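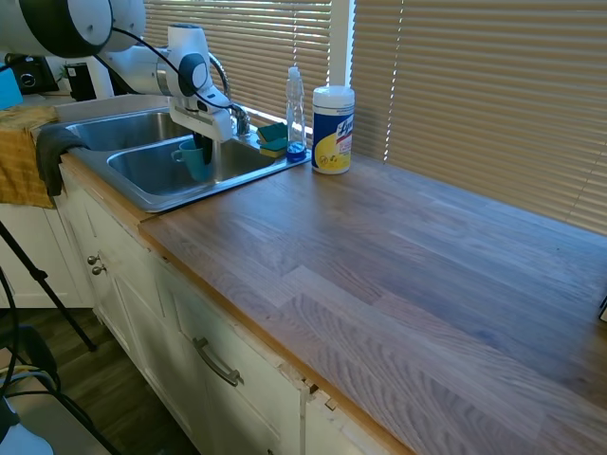
Unit 5: Hand Washing at the Double-Basin Sink
Household Operations, Dunberg Extension Program
Instructor: Yae Minami. Notes revised in December by Cengiz Yaman.

5.1 Basin assignment

In a double-basin sink, one basin is used for washing and the other for rinsing. The assignment is made before water is run and is kept for the whole load. Right-handed workers usually wash on the left and rinse on the right. Where there is only one clear counter, the rinse basin is the one next to it.

Soiled items wait on the counter or in the rinse basin. If they wait in the rinse basin, it must be cleared and wiped before rinsing starts. Most errors in the practical come from skipping this step.

5.2 Order of washing

Glasses and cups first, then flatware, plates, serving dishes, and pans. Change the water when the suds are gone or a grease film shows on the surface.

A mug is washed inside first, then the rim, handle, and outside. The join between handle and body holds coffee residue and needs the edge of the sponge.
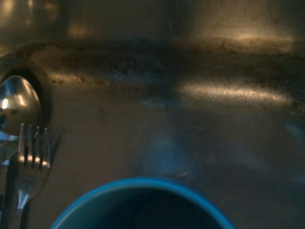
Flatware should not be left lying on the basin floor under cups. Forks and spoons nest against each other, and soil stays trapped between the touching faces. Separate them, wash each one singly, and work the sponge along the tines from neck to tip. Knives are never put under suds.

Stainless steel on stainless steel is hard to read in warm light. Reflections from the basin hide dried film on a spoon bowl. Check by touch as well as by eye — a clean bowl feels even under the thumb.

5.3 Sponges and soap

Two-sided scrub sponges: the soft side for glass, glazed ceramic, and plastic; the abrasive side for baked-on soil only. After use, squeeze out and stand on edge so that air reaches both faces. Stacked sponges dry slowly at the contact surface.

Dish soap goes into the wash water, one squeeze per basin. Disinfecting wipes are for hard surfaces. They are not used on dishes or flatware.

5.4 Wood counters beside the sink

Butcher block is damaged by standing water, mainly at the sink cutout and along the glue lines between strips. Wipe the edge dry after each load. Bottles and canisters kept on bare wood should be lifted and the wood under them dried — rings form under a wet base.

Reading: Trenau, section 9. Lab sheet due at the start of the next session.

104 views
9 shares
5 comments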